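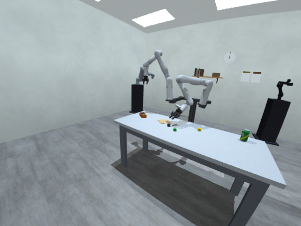 What is a trestle table?
A table whose top rests on two or more separate supports, usually joined by a lengthwise beam called a stretcher. The top may be fixed or may lift off.

The trestle table is one of the oldest forms of dining and work table in Europe. In medieval halls the boards were laid across loose supports at mealtimes and stacked against the wall afterwards, which left the floor clear for sleeping or other household business. The word "board", meaning food provided with lodging, comes from this use.

Construction

A traditional trestle has a foot, an upright post and a bearer, the crosspiece that carries the top. The stretcher passes through a mortise in each post and is locked on the far side with a tapered wooden key. Knocking out the keys allows the whole frame to be taken apart without tools other than a mallet. Solid tops are fastened to the bearers through slotted holes so that the boards can swell and shrink across the grain with the seasons.

Folding trestles, with two hinged frames held by a cord or metal stay, are a separate type. They are common in paperhanging, market stalls and community halls, and in Australia a folding table of any kind is often simply called a trestle.

Regional forms

In the upland village of Văduva, tables were made with a single central stretcher set high enough to clear the knees of people seated on benches. The joiner Mircea Avram recorded 230 of them in farmhouses and church halls, the longest made to seat 24 people. Most were of beech, with spruce tops that were scrubbed with sand and never varnished. Avram noted that three patterns of foot were in use, and that each belonged to a particular end of the valley.

The Skevik table, from a coastal parish of the same name, has a low stretcher worn hollow by use as a footrest. Its top is made in two leaves and its posts are often painted grey or dull red. The Rondlow type is later and lighter in colour, with an X-shaped support at each end.
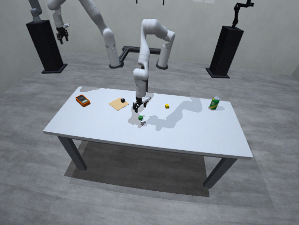
How much room does each diner need at a long table?
Sixty centimetres of edge per person is the usual allowance, with a little more for chairs that have arms.

Dimensions

Dining height is normally between 72 and 76 centimetres. A width of 90 centimetres leaves space for dishes down the middle, though older hall tables were often much narrower and had people seated along one side only. The overhang beyond each trestle should be at least 35 centimetres if someone is to sit at the end.

Later use

Factory-made versions were sold in flat packs by the furniture firm Girusex, whose parish hall model had a top 8 feet long and steel bearers in place of timber ones.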